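Subject: Re: [bench-arms] Random protective stops, only on some picks?
Date: 2018-01-19
List: bench-arms

> Hi all. We have a small arm doing bin-to-bin picking with mixed household
> bits, running Halliday for motion and a home-made grasp picker on top.
> Every so often it goes into a protective stop halfway through a move with
> nothing near it. The log says the external force limit was passed at the
> wrist. It restarts fine and may run for hours before doing it again. We
> have checked payload and centre of mass and mounted everything again from
> scratch. It seems to like certain corners of the bin more than others,
> but that might be me seeing faces in clouds. Has anyone had this?

Oh, we have had this! You are not seeing faces in clouds. I spent most of the back end of last year on what sounds like the very same fault, and I'm so pleased somebody else has it that I am going to write far too much.

Short version: look at your cable before you touch anything in software. Ours was the loop at the wrist.

Long version. We run a two-bin cell at Jemness, picking from one bin and placing in the other, then swapping over. Motion is Halliday like yours, and the grasp side is a thing of ours called Flerix, which chooses a point and a wrist angle and lets the planner sort out how to get there. That last bit turned out to matter a great deal. The same grasp can be reached with the last joint turned one way or nearly a full turn the other way, and the planner is quite happy with either. The cable is not.

We started getting stops in July. At first it was one every few days and we blamed the gripper brushing the bin wall, which it does do from time to time. Then we had a bad week and I finally sat down and went through the log properly. Over 681 pick attempts there were three stops, which doesn't sound like much until you are the person who has to walk over and clear them. All three came with the wrist wound well round and the arm folded back over the bin. None of them came at the moment of grasping.

So I put the arm in freedrive, wound the wrist round to the same angle by hand, and there it was, the loop pulled up snug against the joint. You could feel the tug through the arm. It was lovely, after all that time, to have a fault I could feel with my fingers!

The part that had fooled us was the cable tie. We had pulled the tie up tight on the arm link to keep things tidy, and over the weeks the cable crept through it a little at a time, always the same way, so the loop had slowly got smaller. Every time we remounted the gripper we pulled some slack back through without thinking about it, and the fault went away for a while. If your stops clear up after you take things apart and then come back, I would bet on this.

What we changed:

- Slackened everything, set the loop with the wrist at its worst angle, and only then did up the tie. Before, we had been setting it at the home position.

- Left 70 mm more cable in the loop than looked right to us. It does look floppy. It has to be.

- Put a mark on the cable with a paint pen where it leaves the tie, so you can see creep from the other side of the bench.

- Limited the last joint in Halliday to plus or minus 200 degrees. We lose a few grasps in the near corners and I don't miss them.

- Wrote a check in Flerix that throws out any plan which winds the wrist by more than half a turn between pick and place.

We did not raise the force limit, though it was suggested here more than once. Please don't do that to get round this one. The stop was doing its job, and with a higher limit the next thing to give would have been the connector or somebody's knuckles.

On your corners question: yes, it would favour certain corners, and which ones depends on where the arm is mounted and which way round the cable goes. For us it was the near side of the front bin with anything long and thin lying at an awkward slant, such as brushes. Soft round things hardly ever did it, as Flerix will take those at any angle and the planner then picks the lazy one.

I've put a picture in so you can see the sort of loop I mean.
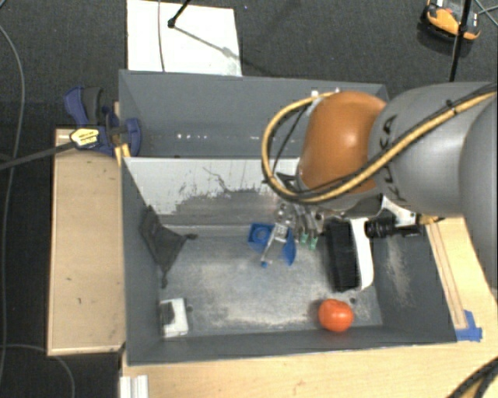
Wrist over the front bin, with the yellow cable looped to the left of the orange-brown joint cover.

Look at where the tie holds the cable near the upper right, and at how the loop comes back up to the top of the wrist. If yours is a good deal tighter than that, start there.

One thing I haven't solved is the darker wires that run beside the main cable. They have a different stiffness, so they don't move together nicely, and I suspect they will be the next to cause bother. Somebody on the Curidance list was trying a spring-loaded cable return and seemed very taken with it. If that person reads this list too, I would love to know how it held up, and whether the spring itself shows up in the force reading.

Could you post the joint angles from your last few stops? Just the final joint would do. I'm happy to run them on our cell at slow speed and tell you what the cable does.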